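Tondurow repair shop adds a Sunday session for old desktops

23 March 2025

The computer repair shop at Tondurow is opening its workroom on Sundays for desktop computers only, starting today. Laptops and phones will still be taken in during the week.

The shop began accepting old office towers in November, and 248 have come in so far. Of those, 227 have been sorted. The rest are stacked in the hallway, and the Sunday hours are meant to clear them.

"Most of what we get is from offices that replaced everything at once," said Pornthip Mahawong, who runs the workroom. "A lot of it is fine. It needs memory or a drive, and somebody has to open it up and look."

Each tower is laid on its side and opened. Memory, drives and expansion cards come out first and are checked on their own. The processor is removed if the board is going to be reused in another case. Parts that pass go on the shelf, and a computer is put together again once there is a full set for it.

Finished computers go to Robles, the adult learning center across the street, which has asked for 30 before its next term. Cases and boards that can't be used are picked up by Cikmont, a scrap metal dealer, every 2 weeks.

Mahawong said the parts in shortest supply are memory modules and drive caddies. People clearing out a closet are asked to leave caddies on the drives, even when the drive itself is dead. Power cords are not needed, as the shop has several boxes of them.

Owners should copy anything they want to keep before dropping a computer off. Drives are wiped on arrival and cannot be returned.

Sunday hours are 10 to 4. Use the side door, as the front counter is closed on weekends.

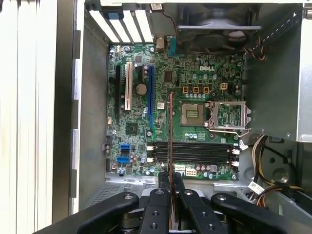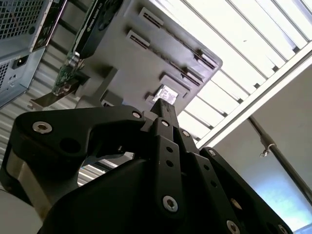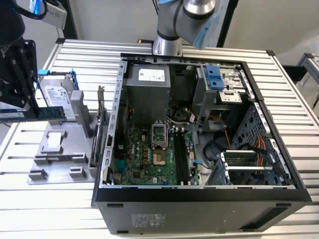
Photos: Mimow

Drop-offs do not need an appointment. Anyone bringing more than a carload should call the shop first so that a cart can be brought down to the side door.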